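Chapter 6
Grippers, Pens, and Cardboard Boxes

A Monday in Elville

I promised in the last chapter that we'd get out of the classroom, so let's go. Before you read a word about contact forces or jaw geometry, I want to tell you about an open day I went to one February at Zidik, a small robotics shop on the second floor of an old building in Elville. I'd signed up because the flyer said "come and see picking and placing" and I had a free afternoon (also, I'll admit, because it mentioned coffee).

I'd pictured a factory cell with yellow fencing and a warning siren. What I got was brick walls, office furniture, and Ebony Costigan, who ran the demonstrations and talked faster than anyone I've ever met! She handed each of us a sheet with a single question on it: "What does your hand know that this one doesn't?" I kept the sheet. It's pinned over my desk, and it's pretty much the question this whole chapter is trying to answer.

The first job on her list was a pen and a cardboard box. You've dropped a pen into a box maybe a thousand times and never thought about it once. Try thinking about it now. A pen is thin, it's round, and it loves to swing. Hold it near one end and the other end wanders off wherever it wants. Hold it in the middle and you have to decide which way it should point before you let go.

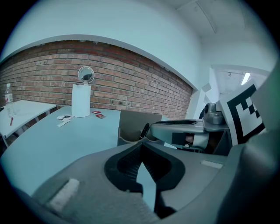 6.1 What a grip has to do

Let's start with a working definition, and we'll tighten it up later. A grip is any contact that lets you decide where an object goes. With two fingers, you do that by squeezing from opposite sides, and friction takes care of the rest. Squeeze too little and the object slides. Squeeze too much and you crush it, or it shoots out sideways like a wet bar of soap.

Kylie Tawhiri, who was standing next to me with her notebook out, asked why anyone would bother with two fingers when people have five. Ebony loved that one. Two fingers are easy to reason about, she said: one opening, one squeeze, one direction to worry about. Every extra finger brings its own decisions along. We'll come back to that in 6.4, when we look at the Pevach hand and its 188 test objects.

Then there's the surface of the finger itself. Ridges, ribs, and soft rubber all change how the contact behaves, and they don't help equally with everything. Cardboard is a nice thing to practice on. It's flat, it's light, and it forgives you a little when you come in at the wrong angle. The catch is that it bends, and once it bends, the thing you planned to grip isn't quite the shape you planned for.
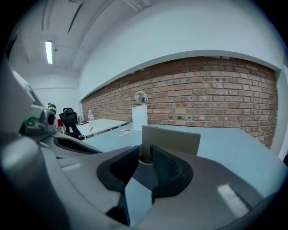 I asked Ebony how she picks a spot on a flat sheet when every spot looks the same. She laughed and told me to go hold a cereal box by its top edge, then by its corner, and pay attention to my wrist. So that's your first exercise too. Do it before you turn to Humphreys' rule in the next section, and write down which hold made you squeeze harder.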